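24th July
Workshop book, Trirham back room

Okay, catching up on the notebook because I've let it slide, and half of what I want to remember is on the back of a Galter invoice. Mostly marketing stuff today, so if you're here for the bench notes, skip down a page or two.

The Cornville breakfast session first. I went in grumpy (early start, awful coffee) and came out with two pages of notes, so fair play to the organisers. The bit that stuck was about the second email. We've always sent one nice long message after somebody makes an enquiry and then sat on our hands waiting. The speaker reckoned most small shops do the same, and most of the work goes to whoever writes back a second time with something short and useful. I went through our March enquiries when I got home and, yep, one email each and then silence. A bit embarrassing!

So here's the trial. Everybody on the old list gets the short version, which is 817 addresses once I'd taken out the bounces and the double-ups. Subject line is just "Still after a quote?" with four lines underneath and my mobile number. No logo banner, no organised-by-colour brochure, none of that. If it flops, it's cost us an afternoon.

Flyers: picked up 500 from the printer, A5, the heavier stock. I like them, though the Trirham green has come out darker than on my screen (again). Total damage with the folding was $1,245, more than I'd pencilled in, because I added the folding at the last minute and didn't ask the price. Lesson for next time: ask the price. There's 70 set aside for the Mägi open day and they're in the cupboard under the label printer, please don't raid them for scrap paper.
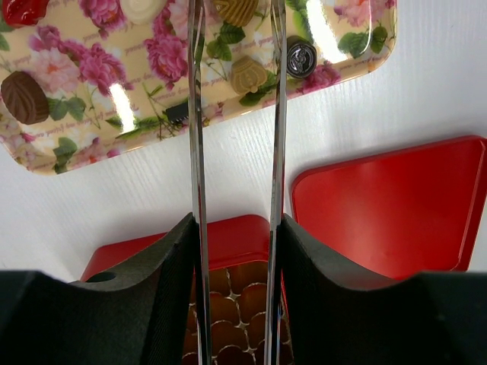
Gripper fingers and the two metal blades, close up.

On the Mägi thing, I still don't know if we want a full stall or just to share a table. A full stall looks better and we could run the sign-up sheet properly, but it's two of us gone for the whole day, and last time I spent most of it talking to people who wanted directions to the toilets. Sharing with Galter might be the smarter play. Their customers are pretty much the people we want and they already like us. I'll ring them and see how they feel about splitting the fee.

Also had a go at rewriting the "what we do" paragraph for the website. Current one is 11 lines of waffle and uses "solutions" twice, ugh. My draft is three sentences and starts with the turnaround time, as that's what everybody asks about on the phone. Have a read and scribble on it, it's pinned over the sink. Be as rude as you like.

Pricing: not touching it until the email results are in. I know, I know, I said that in autumn too. But if I change the prices and the follow-up at the same time I'll have no idea which one did what.

To do:
- send the short email, mid-morning, and log the replies in the blue folder
- ring Galter re table at Mägi
- ask the printer about that green
- find out if Cornville is running another session, and bring my own coffee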